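Nurton Projector Brightness Notes

README, revised 2018-01-13
Maintainer: Wanda Cieślak

Summary

This folder holds brightness and color readings from 11 home and office projectors, taken between October and the revision date. Each projector was measured on the same wall screen with the same meter. The readings are in plain CSV files and can be opened in any spreadsheet program.

The set was put together to compare lamp models with LED models after a few hundred hours of use. Most published numbers are for new lamps, and people buying used projectors have very little to go on.

Contents

readings.csv: one row per reading
projectors.csv: one row per projector, with lamp type, native resolution and hours on the counter
screens.csv: notes on screen gain and size
stills/: the still pictures
notes.txt: remarks made during measuring, not cleaned up

Columns in readings.csv

unit_id: short code for the projector, matches projectors.csv
mode: picture mode as named in the projector's own menu
position: one of five points on the screen (center and four corners)
lux: meter reading
lamp_hours: hours shown in the menu on the day
warmup_min: minutes since power on
still: file name of the test still, blank for full white

Test stills

Full white and full black patterns give the main figures.

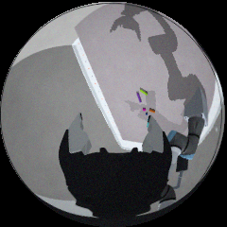

Still A. Round view with solid black corners, gripper and light gray tabletop.

Still A goes up right after the full black pattern. Look at the corners first. On the older Odico units the black there came out as a medium gray in every mode except Cinema, and on two of them it had a blue cast. The remarks are in notes.txt under the unit code.

Measuring procedure

1. Turn the projector on and leave it for 30 minutes.
2. Set the zoom so the picture fills the screen.
3. Turn off eco mode, dynamic iris and any automatic contrast.
4. Show full white and read the five positions, starting at the center.
5. Repeat for each picture mode.
6. Show the stills and write down remarks.

The room has blackout curtains but the ceiling is white, so some light comes back onto the screen. A full black reading with the lens covered is stored for each session. It has not been subtracted from the lux column.

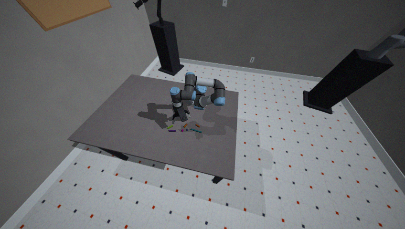
Still B. Gray room, dark table and jointed arm with blue caps.

Still B is mostly grays, so color tint shows up quickly. The Brellmont LED unit leaned green in Bright mode and was close to neutral in Standard.

Known problems

The Vũ portable shuts itself down when it gets too warm, so its rows stop at two modes.
Unit OD3 had its lamp replaced at 800 hours. Rows before and after the change share one unit_id. Use lamp_hours to tell them apart.
Readings under 5 lux are not reliable with this meter.
Corner readings for the short throw model were taken 300 mm in from the edge. All others are closer to the corner.

Changes in this revision

Added the Brellmont unit. Fixed swapped left and right corners in the first session. Renamed "economy" to "eco" in the mode column.

Use

Free to copy and reuse with credit to the Nurton notes. Send corrections to the maintainer with the unit_id and row number.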